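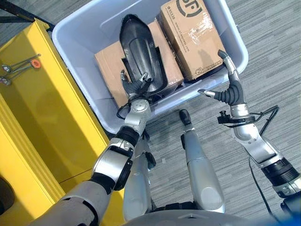
Figure 3. A plastic bin holding two cardboard boxes and a molded part. The tape on the right-hand box crosses a printed surface.

3.2 Effect of clear tape on the recovery of corrugated board

Pressure-sensitive tape enters the recycling stream attached to nearly every parcel box. The backing film is usually polypropylene, and the adhesive is either a natural rubber, a hot melt, or a water-based acrylic. Film and adhesive behave differently in the pulper and are treated separately below. Cardboard boxes are also commonly stored or set out together with plastic items (Figure 3), so the film is one of several plastic inputs a mill has to screen.

Boxes were collected from two sorting sites, Nesska and Todorova, during November. Nesska takes mostly household material. Todorova takes a mixed stream from small shops and offices. In total, 695 boxes were accepted for the study. Boxes with wax coating, food residue, or visible mold were set aside and do not appear in the results. Labels were left in place, as were staples.

Each box was assigned to one of three groups: no tape, tape on the seams only, or tape wrapped around the body. The last group was the smallest at both sites. It was kept separate in spite of its size, as wrapped boxes carry several times the film area of seam-taped boxes and the two would not give a useful average.

Board was cut into squares, soaked for 60 minutes in tap water at room temperature, and pulped in a laboratory disintegrator at 3000 revolutions per minute. The pulp was then passed through a slotted screen. Rejects were dried to constant weight and sorted by hand into film, fiber bundles, and other matter. Handsheets were made from the accepted fraction and examined for adhesive spots under low magnification.

Film was removed almost completely by the screen in all three groups. It stayed in large pieces, and few fragments passed into the accepted fraction. The loss of fiber was the larger effect. Film pieces from wrapped boxes came out of the disintegrator with a layer of liner still attached, and the fiber in this layer was counted as reject. Seam-taped boxes showed the same effect to a smaller degree.

Adhesive spots followed a different pattern. Their number depended more on the type of adhesive than on the length of tape. Acrylic adhesives broke into small particles, some of which passed the screen and were found in the handsheets. Hot melt adhesives tended to remain on the film. Where a box carried more than one kind of tape, as was common in reused boxes from Todorova, no attempt was made to assign the spots to a source.

Printing on the outer liner had no measurable effect on fiber loss. Tape applied over ink lifted some of the ink with it, and the film pieces were stained as a result, but handsheet brightness did not differ between printed and plain boxes within a group.

A second set of runs was made with the soaking time extended to 300 minutes. Fiber loss in the wrapped group fell toward the value for seam-taped boxes. Such a soak is unlikely to be practical at mill scale. The Nakon trial reported in Section 4 therefore uses the shorter time throughout.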